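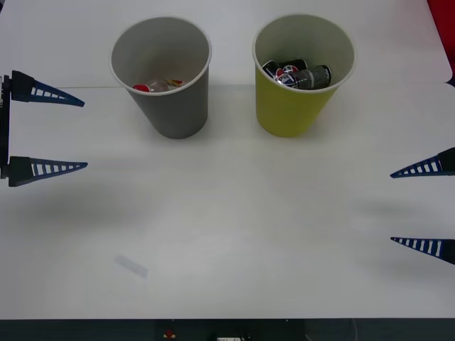 Do you have to be a journalist to ask your town for its public records?
Anybody can ask. In most states you don't need a press card or a newspaper behind you, and in a lot of places you don't even need to say why you want the records.

How to file a public records request when you're just a person with a blog

By Tolera Birhane
10 May 2018
2 shares | 3 comments

I've been writing about Dunmont town government for a while now, mostly roads and zoning and who got which contract, and the email I get most often is some version of "how did you get hold of that?" I asked for it! In writing, to the right person, and then I bugged them until it showed up. So let me walk you through how I do it. I'm not a lawyer and the rules are different in every state, so please look up your own before you lean on any of this.

Find your law first

Search for your state's name plus "public records law" or "open records." The federal Freedom of Information Act only covers federal agencies, so if you want something from a city or a school district you're going to be using a state law instead. Read the part on deadlines and the part on fees. The rest can wait (I still haven't read all of ours, and I've been at this for years).

Figure out who has the thing

My first request went to the mayor's office, who sat on it and then told me to try the clerk. The clerk told me to try public works. If you're not sure, call the front desk and ask, "Who keeps the records for such and such?" Be nice on the phone. Clerks get yelled at a lot, and a friendly one will often tell you exactly what the document is called, which saves everyone a headache.

Sometimes the thing is already online. The Skeler Road repaving contract, which I was all geared up to fight for, was sitting in the packet for an April council meeting. I felt pretty silly.

Ask for something narrow

My worst mistake so far was asking for "all emails about Skeler Road." I got 815 pages, and almost 600 of them were the same newsletter going back and forth between departments. I read them all anyway, at my kitchen table, and found one useful paragraph.

What I should have asked for was emails between two named people, between two dates, with a particular word in them. Say whether you mean attachments too. If you want a spreadsheet, ask for the spreadsheet in its original format or you may get a printout somebody scanned crooked.

Write the letter

Keep it short. Mine goes like this:

Dear Records Officer,
Under the state public records law, I request copies of the following: [describe the records, with dates and names].
I would like to receive them by email. If there will be a charge, please tell me the amount before you do the work. If you deny any part of this request, please tell me which exemption applies.
Thank you,
[name, email, phone]

You don't have to sound like an attorney. I used to paste in big chunks of statute and I think it mostly made people grumpy. Leave out your opinions of the council, too - save those for the blog.

Send it and write down the date

Email is best, with a copy to yourself. Some towns make you go through a website. Mosoti, next door to us, uses one called Ukach, and it logs you out if you stop to think, so type your request somewhere else and paste it in. Take a screenshot of the confirmation number. I keep a plain old spreadsheet with the date sent, the date due and what I heard back.

Follow up

When the deadline goes by with no answer, send a one-line note replying to your original message so the whole chain is right there. "Hi, checking on the request below, which was due yesterday." I've had records turn up within an hour of that note. If a second note gets you nothing, look for whoever handles appeals in your state. It might be the attorney general's office or a records ombudsman, and with some of them filing is free.

If they quote you a big fee, ask for a breakdown and offer to trim the request. You can also ask to come in and look at the papers in person, then pay only for the pages you want. Bring your phone and ask if you can take pictures.

If you get black boxes

Redactions are normal. Home addresses, medical stuff, things like that. A whole blacked-out page with no reason given is worth a polite question, and they should be able to point to the part of the law they're relying on.

Before you publish

Read everything twice and call the people named in it. I skipped the call once and had to run a correction the next morning, and it was a dumb little error that a two-minute chat would have fixed. And post the documents themselves along with your story if you can, with private phone numbers taken out. Readers love digging around in them, and one of mine caught a date I'd gone right past.

3 comments

Related posts
What a consent agenda is and why I always read it
Taking notes at a council meeting without losing your mind
Skeler Road: the repaving contract, page by page
How to run a correction on your own blog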